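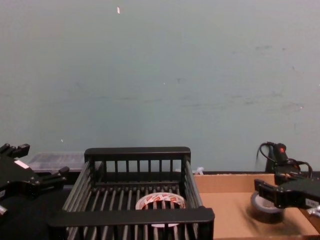
Re: [valley-list] Second round of spelling for the place names

Dear all,

Patricio Vallejo wrote:

> I have finished reading the old parish register up to the letter M.
> In total there are 2,294 entries, and the name Andier appears in
> 16 of them, with 5 different spellings. Before we print the walking
> map I need to know which one we use. My vote is for the spelling
> on the 1:25,000 sheet, so that hikers find the same word in both
> places. The same question is open for Genent.
>
> Patricio

Thank you, Patricio, for this very patient work. I read your table two times and I have some remarks.

For Andier I agree with you. The older people in Campos pronounce the final r very softly, and I think this explains the forms without it in the register. It is a question of the ear of the priest who was writing. I would put the form without r in the index, in parentheses, and leave the map clean.

For Genent I am less sure. The official sheet has it with one n in the middle, but my grandmother and all her neighbors said it with a long sound, and the stone at the bridge has two. I know that a stone is not a proof, the mason could be from another valley. Could you tell me in which years the double n appears in your list? If it is only in the earliest pages, I will accept the short form without more discussion.

One more thing about the field names above the mill. In your table they are written with the article joined to the noun. I would prefer to separate them, as we did on the first map, because if not, half of the index will be under the letter L.

I attach nothing this time, my notes are still in pencil. I will type them in January, when I have more free hours. The printer asked that we keep the index under 100 lines, so please everybody look if there are names we can take out. The three springs near the upper path could go together in one line, in my opinion.

If somebody has recordings of older speakers, please write to me directly and not to the list, the files are too heavy for it.

Kind greetings,
Nuria Valcárcel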